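Accueil | La vie du local | Comptes rendus | Adhérer | Contact

Ce site utilise des cookies. Accepter – Paramétrer

Compte rendu de la réunion de mardi, coin fontaine et rangement

Présents : Kadri Jaunzems, Henrique Bastos, les gens de Starkine (arrivés en cours de route) et moi, qui tiens le stylo encore une fois !

1. L'eau. On a commencé par là et on y a passé presque toute la réunion, évidemment. Kadri voudrait changer de fournisseur et passer chez Wovasitz, moi je trouve qu'on est bien servis. Henrique propose de garder le contrat jusqu'en juillet et d'en reparler – adopté, avec 2 abstentions.

2. La rallonge. La multiprise est par terre et le fil blanc de la fontaine traîne sur le carrelage. J'ai demandé une goulotte le long du mur, Henrique s'en charge (budget : 100 euros, pas plus, Henrique !).

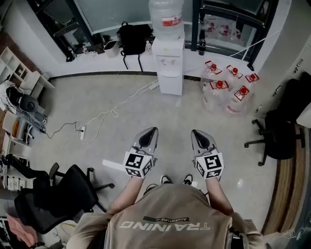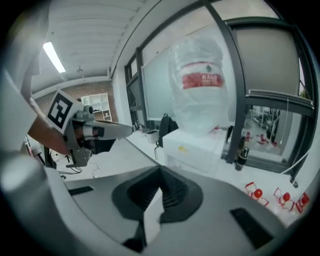

3. Les étagères. Kadri aimerait qu'on vide les casiers une bonne fois pour toutes et qu'on mette des étiquettes. J'ai dit oui tout de suite, j'adore les étiquettes. Starkine demande deux casiers pour ses affaires, accordé.

4. Les sacs et les gourdes. Rappel gentil : chacun repart avec les siens le soir, merci merci.

5. Divers. Le devis Adesport pour les tapis est à 4000 euros, on a tous un peu toussé. Kadri va demander un second prix chez Kazlauskienė.

Fin vers 8 heures du soir. Prochaine réunion un mardi aussi, Henrique apporte le gâteau.

Contact | Mentions légales | Haut de page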